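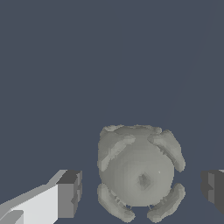 According to one early reader of the paper, whose comment was posted beneath the preprint on Wednesday, a grasping policy trained entirely in simulation should be judged on the shapes it was never shown, and most published results leave those out. The reader asked for a full list of failed grasps, sorted by object.

The Mivent robotics group has now released that list together with the main results of its study on gripping irregular objects. The work was carried out with Ulladent, which supplied the test arm, and concerns two-finger grippers handling items that have no flat sides and no obvious place to hold.

Under the method, named Grusero, a simulated wrist camera looks down between the fingers while the gripper approaches an object. The policy receives only this view. It is given no model of the object and no measurement of its weight. Before each attempt to close, it may shift or turn the gripper up to 4 times, and training rewards grasps that remain stable when the simulated arm is shaken.

Training used rounded and lobed shapes drawn in plain gray, so that the policy could not rely on color or printed patterns. The group then tested it on 30 shapes held back from training, with 20 attempts on each. Shapes with short, curved limbs proved the hardest. In many of the failed attempts one finger met a limb before the other finger reached the body, and the object turned out of the grip.

Allowing the gripper to turn between views reduced failures of this kind. The gain was smaller on objects with a single large dome, where the policy already tended to close across the widest part.

The authors state that the results do not yet extend to soft materials. Contact in the simulator is treated as rigid, and objects that bend under pressure were excluded from the study.

Trials on physical hardware are to begin in June at the Riedl laboratory, using 2 grippers of the same design. The list of failed grasps will be updated when those trials are complete.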